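Skilto opens its laundry hall for shirt folding

In July the Skilto hall in Drisham has started a free afternoon for people who want to learn to fold and sort clothes. Entry is open from 2 p.m., and T-shirts are the first subject. They are spread on a cloth-covered table and smoothed before the first fold. A washing machine stands in the same hall.
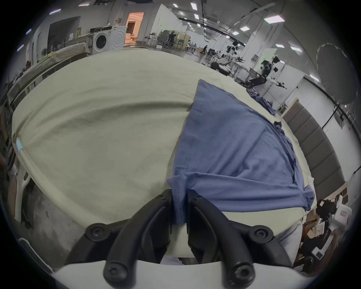 ## Beds also in use

Sorting is done on a bed with a pale green sheet, where bigger pieces have more space. "Many people fold too fast and forget the seams," says Tove Hjaltested, who leads the afternoons.

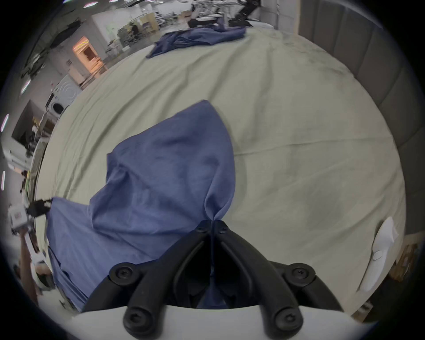 *Blue fabric on the green sheet at Skilto.*

The hall wants to collect 100 shirts for the next sessions. Clean clothes can be left at the entrance.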